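4.2 What people did with the quiet bits

I'll start with the middle section of the show, as that's where my expectations came apart. Plusis runs for just over an hour without an interval, and Neko (the company) had told me to watch the audience during the drum duet, which everyone assumed was the high point. So I did, for the whole August run at the Mosberg. We collected 588 comment cards and I read every one of them, mostly on the train home. The drum duet came up in 163. The long silence after it, when the dancers simply stand and breathe, came up in 298.

I wasn't ready for that! I'd planned a whole chapter on rhythm and clapping along, and there I was with a pile of cards about people listening to their neighbours' coats rustle.

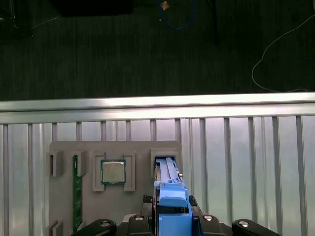 Birutė Butkienė disagreed with me about this from the start, and told me that people write about silence because it makes them uneasy, so a mention on a card shouldn't be read as liking. She has a point, and I went back and sorted the silence cards again by tone. Plenty were warm, a fair few were grumpy, and a good number I couldn't place either way (what do you do with "very long, my goodness"?). I've kept that last group separate in what follows.

The interviews helped a bit. Jarosław Kozłowski danced in every performance and said the silence was never the same length twice – they waited for the room to settle and then waited a little more. On a restless night that could feel endless from the stage. From my seat at the side I found it hard to judge, and I stopped trying to time it after the first week, which I now regret.

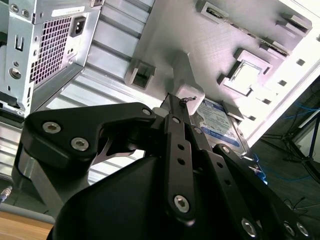 Did the audience know the silence was part of the piece? Most of the people I spoke to in the foyer did, though several thought at first that someone had missed a cue, and they seemed rather fond of that moment of doubt.

Aleksandra Sikora, who designed the sound, had put a very low hum under the last part of it (see Figure 3 for where I was sitting in relation to the speakers, which matters more than I'd like). I never heard it.

Figure 3. Seating plan of the Mosberg, with speakers and my usual seat marked.

Hardly any of the cards mention it either, but one described the floor "humming back",

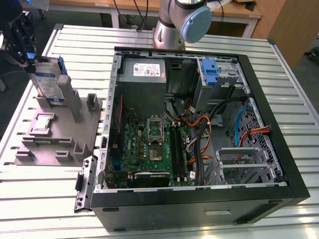
and I've taken that as a sign that at least one person in the stalls picked it up. I asked the company whether they could leave the hum out for a night so I could compare. They said no, quite kindly, and I can see why. A paying audience isn't there to help me with my chapter. What I do have is the early preview at the Domański, before the hum was added, and I turn to those cards next.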